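Imitation learning: policy hesitates over basket when placing a clear-handled screwdriver. More demos or different demos?

Posted in Manipulation and Teleop / Data collection
Tags: imitation-learning, bimanual, wrist-camera, dataset-quality

Demyd Moroz
Member, Gandley

I'm collecting demonstrations for a tidy-the-bench task with two arms. The part giving me trouble is one sub-task: pick up a small screwdriver from the bench and put it in a white plastic basket. Demos are teleoperated and each arm has a small camera at the wrist. Actions are recorded as absolute joint targets. The policy is a fairly ordinary action-chunking transformer, trained from scratch except for the image backbone.

I have 755 episodes of this sub-task after filtering, out of 887 recorded. The filter removed episodes where the operator dropped the tool outside the basket, and episodes where the cameras lost sync by more than one step.

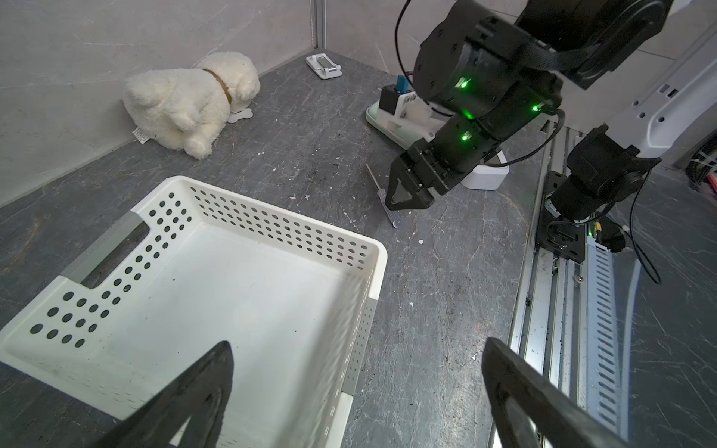

Wrist view with the screwdriver on the bench, other arm at the tool.

Symptoms at rollout:

The grasp is fine. The arm lifts the tool and moves to somewhere over the basket. Then it slows down and hovers, sometimes for a second, sometimes until the episode times out. When it does release, the release is usually acceptable. The gripper opening command sits at an intermediate value during the hover and drifts up and down without committing.

Things I have checked:

Training and validation loss both look normal. Validation loss is flat over the last third of training.
Camera order at inference matches the order in training.
Gripper normalization is the same in both code paths. I have been caught by this before.
Control rate at inference matches the recording rate.
Lengthening the action chunk reduces the hover but makes the approach worse.

The handle is translucent plastic with a slight tint and the basket is white with perforated walls, so I suspected the policy simply can't see the tool once it is over the basket. I tried stronger colour jitter and saw no change.

The operators are not consistent in where they release. Some go nearly to the floor of the basket, some let go from higher up. I told them any release inside the walls was acceptable and I would prefer not to throw those episodes out.

My plan was to book the rig for most of February and double the dataset. Before I do that, is there a reason to think the problem is in what I have already collected? Is there a standard way to test this without recording everything again?

4 replies, sorted by votes (one hidden by moderators, one converted to a comment)

Joscha Grube
Regular contributor

I would look at pauses in the demonstrations before recording anything else.

A hover with an intermediate gripper value is what you'd expect if the training data contains a lot of near-identical observations with different next actions. If an operator stops over the basket to judge the height, you get a run of frames in which the arm does nothing, followed by one or two in which the gripper opens. The frames on either side of that transition look the same to the network. With a regression loss it learns something between "wait" and "open". Your flat validation loss doesn't rule this out, as the validation operators pause in the same way.

The test takes an afternoon and needs no new data:

1. For each episode, find the step at which the commanded gripper opening first crosses half of its range after the grasp.

2. Going backward from that step, count consecutive steps in which the maximum joint velocity stays below a small threshold. Pick the threshold from the noise level of an arm that is holding still.

3. Plot the histogram of those counts, split by operator.

If the distribution has a long tail, you have found at least part of it. On a similar placing task at Ultari I pulled 149 episodes for a hand check and the tail came almost entirely from one operator, who was careful and slow. His episodes all passed the success filter and were the most harmful ones in the set.

There are three ways to deal with it. You can drop the worst episodes. You can trim the idle steps, keeping a few so that the policy still sees some settling. Or you can keep everything and weight the idle steps down in the loss. I'd start with trimming. If you trim, do it across all streams at once and rewrite the timestamps, or your loader may pair the wrong frames. Leave the original files alone and write the trimmed set to a new directory.

Don't trim pauses at the grasp with the same rule. An arm holding still while the fingers close is doing something, even though the joint velocities are near zero. Exclude any step where the gripper command is changing.

On visibility, the wrist camera is worth checking properly. Colour jitter won't help with a transparent part against a white background, because you are shifting the part and the background together. Dump the wrist frames at the resolution the network receives, after the resize, and look at those. The full-size frames are misleading.
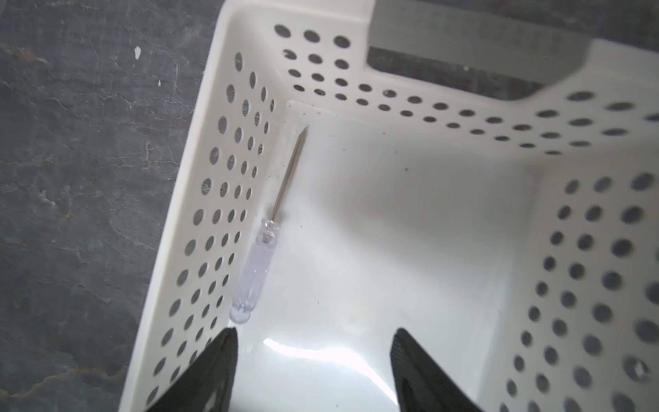
At full size a person can pick out the handle by its edges and highlights, and the shaft is easier because it is metal. After a resize to typical backbone input, the thin shaft may be one or two pixels wide and the handle may be gone. If that is what you find, crop the wrist image before you resize it. Keep the fingers in the crop. The network needs them as a reference for where the tool is relative to the gripper.

A second test for the same question: take recorded validation episodes, mask the wrist images with a constant colour from the lift onward, and compare the predicted gripper command with the unmasked run. If the two are nearly the same, the policy is not using the wrist view for the release decision and improving the view alone won't change much. It would then be working from joint positions, which brings you back to the inconsistent release heights.

About those heights. You said any release inside the walls was acceptable. That is a success criterion, and it is fine as one, but it is a poor instruction for operators. Give them a height band and a rule such as "lower to the band, open, lift". Some variety in horizontal position is useful, as is moving the basket between episodes. Variety in when to open, with nothing in the observation to explain it, is noise as far as the network is concerned.

I would not double the dataset under the present instruction. You'd get more of the same ambiguity at the cost of a month on the rig.

Comments on this reply

Demyd Moroz: Ran the histogram. Long tail, and two operators account for most of it. I had the velocity threshold too low at first and everything looked clean. Does the order of trimming and chunking matter?

Joscha Grube: Yes. Trim first, then build the chunks. If you chunk first, the targets inside a chunk will still contain the idle steps.

Demyd Moroz: Understood. The resized wrist frames are also poor. The handle is close to invisible in most of them.

zadum_bench
New member

just paint the handle or put a strip of coloured tape on it. fixed in five minutes. I did this with clear vials and the success rate went up straight away

Comments on this reply

Demyd Moroz: The tool set includes several clear-handled items and the policy has to cope with them unmodified. I may do it once as a diagnostic.

Joscha Grube: It is a reasonable diagnostic if you record a small set both ways. Tape on the tool only at inference tells you very little, as it puts you outside the training distribution.

chang_n
Member

Agree with most of the top reply. A few additions.

Check your temporal ensembling, if you use it. Averaging overlapping chunks will smear a fast gripper opening across many steps even when every individual chunk predicts a sharp one. Log the raw chunks at the hover. If each raw chunk has a clean step in it but the steps land at different times, the averaged command will look like your intermediate value. Turning off ensembling for the gripper dimension only is a small change and you can test it on the existing checkpoint.

Treating the gripper as open/closed with a classification loss also helps where the task allows it. For a release it usually does. For a grasp on thin parts you may want to keep the continuous value.

Review the episodes you filtered out, too. You removed the ones where the tool was dropped outside the basket. If the operator picked it up again and finished, those are recovery examples, and a set without any gives the policy nothing to go on after a bad release. I'd cut out the segment with the mistake and keep the recovery. The ones with lost sync should stay out.

Last, hold out by operator instead of by random episode. With a random split your validation set shares the habits of the training set and the loss will tell you very little about either problem.

Comments on this reply

Demyd Moroz: Ensembling was on. With it off for the gripper the hover is shorter on the same checkpoint but still there, so I think both effects are present. Retraining now on the trimmed set with a tighter wrist crop. The new operator sheet has a height band in it and I have cut the February booking back to 4 sessions.

Joscha Grube: Keep one of those sessions for basket positions you haven't recorded yet, and do it with the new instruction sheet.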